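Do you really need a dish rack if you own a dishwasher?

7 Apr 2018

Every spring the kitchen blogs start telling me my drying rack is clutter. Get a mat, they say. Get a roll-up thing that goes over the sink. I tried the mat from Valla for 16 days and it smelled like a wet dog by the end, so forgive me if I don't rush out for the next miracle.

I'm not sold on the fancy racks either. The Prurska store in Lestevby has one with a drip tray, a cutlery cup and a stemware arm, and it takes up half the counter. Who has that many wine glasses going at once? A plain wire rack holds plates on edge, and plates are what I wash by hand.
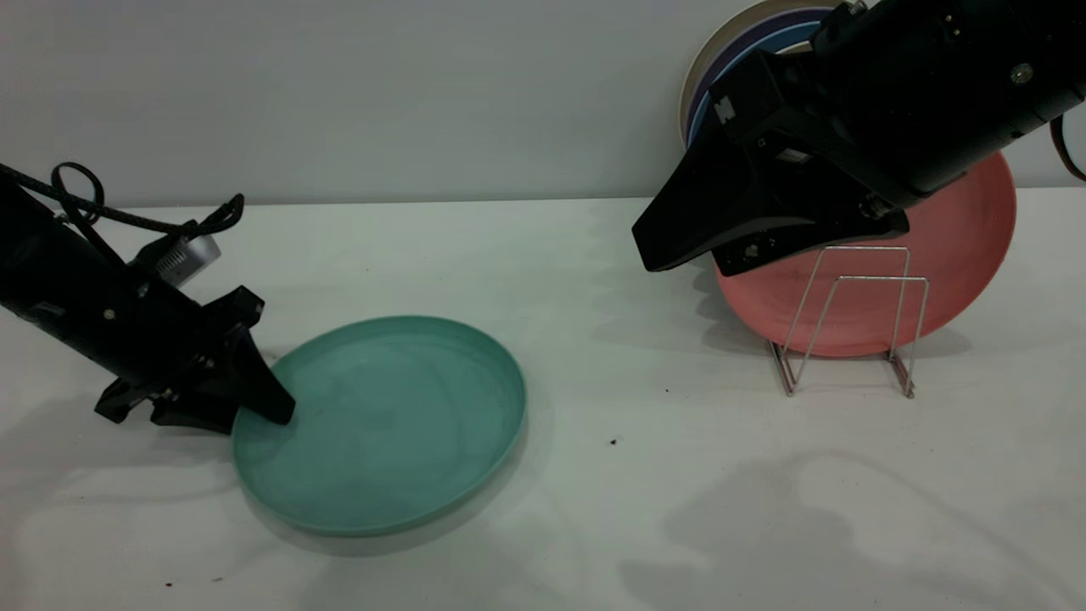
Colored plates are the other thing I keep hearing about. Supposedly the matte ones scratch if you so much as look at them – I have my doubts, but I haven't had mine long enough to swear to it. What I do know is that a plate left flat on the table after washing stays damp underneath, and a plate standing up doesn't. You don't need a 500-word buying guide for that.

I'll look at the mats again in May, when Atallah has its sale. I expect I'll come home with nothing.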